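Small Box, Big Shelf: How We Sorted the Gallen Stockroom
Project report, Packaging and Storage, spring term
Team: Anathi Molefe, Teodoro Ambrosio, Dede Opoku

Our class got the best project of the term, and we will argue with any other team about it! The Gallen stockroom holds 2,562 small boxed items, and when we started they were shelved in the order they arrived. If you wanted one box you looked until you found it. Our question was simple: can you sort small boxes by shape alone, without opening them or scanning anything, and still find what you need?

We took a sample of 151 boxes and gave ourselves 8 shape groups. Dede drew the first version of the groups on the back of a lunch menu, and it was surprisingly close to what we ended up using. Length and height did most of the work. Color was useless (so much black packaging!), so we dropped it on the first Monday.

The part we loved most was the side by side test. You lay two boxes in a row on a plain white table, long sides running the same way, with a small gap between them. Differences you would never notice in your hand jump right out.

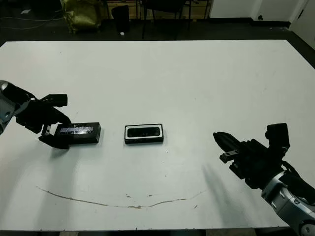 A box that sits a little lower than its neighbor goes in a different group, even if the two look like twins on the shelf. We also started paying attention to the top face. A printed band and a bordered panel are easy to tell apart from a step or two away, so we added "top face" as a second check whenever height was too close to call. Teodoro fought for this one and he was right.

Glossy tops gave us trouble. Under the ceiling lights the faint lettering was hard to read, and we lost most of an afternoon to tilting boxes back and forth. Turning off one row of lights helped a lot.

For the final trial, Maribeth Lumanlan from the stockroom called out 80 boxes and we timed each other finding them, first on the old shelves and then on the new ones. The new shelves won easily, and Anathi got so fast that we made her go last to keep it fair.

Still to do: the odd shapes bin, which is overflowing, and shelf labels big enough to read from the door.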